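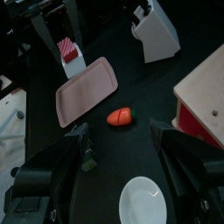 The play kitchen stuff on the black table, carrot in front.

I spent most of Sunday sorting the toy kitchen. It had spread into three rooms and I was tired of stepping on it in the hall. My sister Inese is coming in April with her two, who are the right age for it, so it seemed like the time to see what we still have.

The carrot is the piece that gets used the most. It comes in two halves with a seam across the middle, and it has a little green cap at one end. We used to have a tomato and a loaf of bread to go with it. The tomato is down to one half and I put it in the trash. I haven't seen the bread since we moved to Eston.

The pink tray I'm keeping. It has a raised rim, so things stay on it when a kid carries it across the room, and it fits in the sink when it needs a wash. The red and white striped cube is staying too, although I could not tell you what set it came from. Oksana next door thinks it was in a box of blocks she gave us. It has been a cake, a present and a stick of butter.

Then there is the little wooden cabinet with the red side and the hole in the top. Brayan gave it to us when his boys outgrew it. I wiped it down with dish soap and warm water and dried it right away – wood toys don't like to sit wet. I had planned to sand the top, but it's fine as it is.

Everything plastic got the same dish soap and an old toothbrush for the corners. I did that in two batches and laid it all out on a towel overnight.

What we have no use for went into a box for Ladi, who is setting up a play corner at the library. There were 18 pieces in it, most of them cups and saucers. The rest will go on the low shelf by the back door once I clear the boots off it.

If anyone has a spare toy tomato, let me know.

Posted Monday, March 12, 2007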